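Warum liegt da ein Tuch auf dem Tisch?
Kinderseite – Dinge, die immer da sind

Es gibt Sachen, die sieht man jeden Tag und fragt trotzdem nie nach. Die Tischdecke gehört dazu. Sie liegt da, man kleckert darauf, jemand seufzt, sie kommt in die Wäsche, und am nächsten Morgen liegt sie wieder da. Heute fragen wir mal nach.

Was macht eine Tischdecke eigentlich?

Zuerst einmal nicht viel. Sie liegt. Darin ist sie sehr gut. Aber beim Liegen schützt sie die Tischplatte vor Kratzern, vor Kakaoringen und vor dem Kind, das mit der Gabel ausprobieren will, wie hart Holz ist. Außerdem macht sie den Tisch leiser. Stell einen Teller auf eine nackte Platte: klack. Stell ihn auf ein Tuch: fast nichts. Wer schon einmal mit drei Geschwistern gefrühstückt hat, weiß das zu schätzen.

Und dann der Rand. Eine Tischdecke ist fast immer größer als der Tisch und hängt deshalb über die Kante. Der Teil, der herunterhängt, heißt Überhang. Er sieht hübsch aus und ist hervorragend dazu geeignet, mit dem Ellbogen darin hängen zu bleiben. Bei einem gewöhnlichen Esstisch ist der Überhang etwa so lang wie deine Hand oder ein Stück länger. Reicht er bis zum Boden, hast du entweder ein Festessen oder eine Höhle.

Wie kommt das Karo ins Tuch?

Das bekannteste Muster für Tischdecken ist Rot und Weiß im Wechsel. Man kann es einfach aufdrucken, dann ist die Rückseite meistens blasser als die Vorderseite. Man kann es aber auch weben, und das ist der schönere Trick.

Beim Weben gibt es zwei Sorten Fäden. Die einen sind der Länge nach gespannt und heißen Kettfäden. Die anderen laufen quer, immer drüber, drunter, drüber, drunter, und heißen Schussfäden. Geschossen wird dabei niemand. Nun nimmt man für die Kette erst ein paar rote Fäden, dann genauso viele weiße, dann wieder rote. Beim Schuss macht man es ebenso. Wo Rot auf Rot trifft, entsteht ein rotes Quadrat. Wo Weiß auf Weiß trifft, ein weißes. Und wo Rot und Weiß sich kreuzen? Da sieht das Auge aus der Entfernung Rosa, obwohl kein einziger rosa Faden im Tuch steckt. Das Auge mogelt.

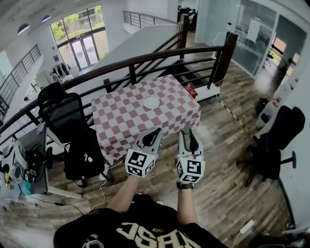

Ein bisschen Rechnen gehört auch dazu, tut mir leid. Hermenegildo Cárdenas betreibt die kleine Weberei Clotbridge, und von ihm habe ich mir eine Decke vorrechnen lassen. Seine kleinste hat 1.375 Kettfäden. Jeder davon muss einzeln durch eine Öse gefädelt werden, bevor das Weben überhaupt losgehen kann. Wie lange dauert das? »Nearly« würden die Engländer sagen, Herr Cárdenas sagt: »Fast 9 Stunden, wenn keiner anruft.« Es ruft immer einer an.

Sein Lieblingsmuster hat er Flosamari getauft. Was das bedeutet, wollte er mir nicht verraten. Ich vermute, er weiß es selbst nicht mehr.

Und der Teller?

Teller sind rund, jedenfalls die meisten. Das hat mit der Töpferscheibe zu tun: Was sich beim Formen dreht, wird rund, ob es will oder nicht. Auch Maschinen formen Teller gern so. Ein runder Teller hat keine Ecken, die abplatzen könnten, und man kann ihn mit einem Lappen in einem Schwung auswischen. In eckigen Tellern sitzt die Soße in der Ecke und lacht.

Weiß sind viele Teller, weil man darauf gut erkennt, was man isst. Und auch, was man nicht essen will. Eine Erbse unter dem Tellerrand zu verstecken ist auf einem Karotuch übrigens viel leichter als auf einem einfarbigen, aber das hast du nicht von mir.

Den Tisch decken, ohne dass jemand seufzt

1. Wisch den Tisch ab, bevor die Decke darauf kommt. Krümel unter dem Tuch fühlen sich an wie kleine Gebirge.
2. Leg die Decke zusammengefaltet in die Mitte und klapp sie von dort nach allen Seiten auf.
3. Geh einmal um den Tisch herum und schau, ob sie überall gleich weit herunterhängt. Bei Karos ist das einfach: Die Linien sollten genauso laufen wie die Tischkante. Tun sie es nicht, sieht der ganze Tisch aus, als wäre er auf einem Schiff.
4. Streich die Falten von der Mitte nach außen glatt.
5. Jetzt erst kommt der Teller. Er steht vor dem Stuhl, ungefähr einen Daumen breit von der Kante entfernt. Die Gabel liegt links, das Messer rechts, die Schneide zeigt zum Teller.

Den Zaubertrick, bei dem man die Decke unter dem Geschirr wegzieht, gibt es wirklich. Er klappt, weil der Teller träge ist. So nennt man das in der Physik, es ist keine Beleidigung. Ein Ding, das stillsteht, möchte gern stillstehen bleiben, und wenn das Tuch schnell genug weg ist, merkt der Teller kaum etwas davon. Üben darf man das mit Plastikgeschirr und einem glatten Tuch ohne Saum. Ich habe es im Februar mit Porzellan probiert. Wir haben jetzt 2 Teller weniger.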